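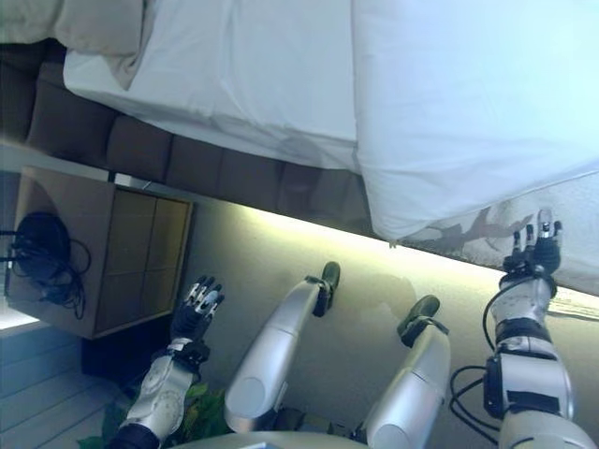

White bedding over the padded brown base, with the light strip on along the floor.

Visit to the Corkel bed showroom, July 27, 2018

Corkel opened its showroom to trade visitors for the afternoon and I went along with Kobe Dewulf from our Bevby office. Parking is behind the building and costs nothing. Coffee was served at the door.

Gijs Declercq took us through the room settings. I spent most of my time at the one with the brown upholstered bed. The base is padded in rectangular panels, and the light under it falls on a pale floor, so the edge of the bed is easy to find in a dim room. I would want to see it next to a dark carpet before ordering.

The duvet is thick and hangs well over the side. Kobe thought it hid too much of the upholstery. I thought it looked like a bed someone sleeps in. The nightstand is light wood with a panelled front, and had black cable lying on top. A cable outlet in the back panel would be worth asking for.

Gijs said the base comes in 36 fabrics and that the brown is the one hotels ask for. Sheila Staniforth, who buys for a small hotel group, was mainly interested in how the panels clean. She was told to vacuum them with a soft brush and keep water off the seams.

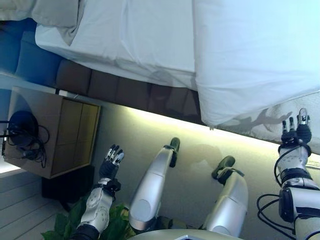 Can the under-bed light be ordered separately?
It can be added to any base in the range for 263 euros, fitted before delivery.

We left at closing time with a price list and a set of fabric samples. Delivery on the brown base is quoted for April.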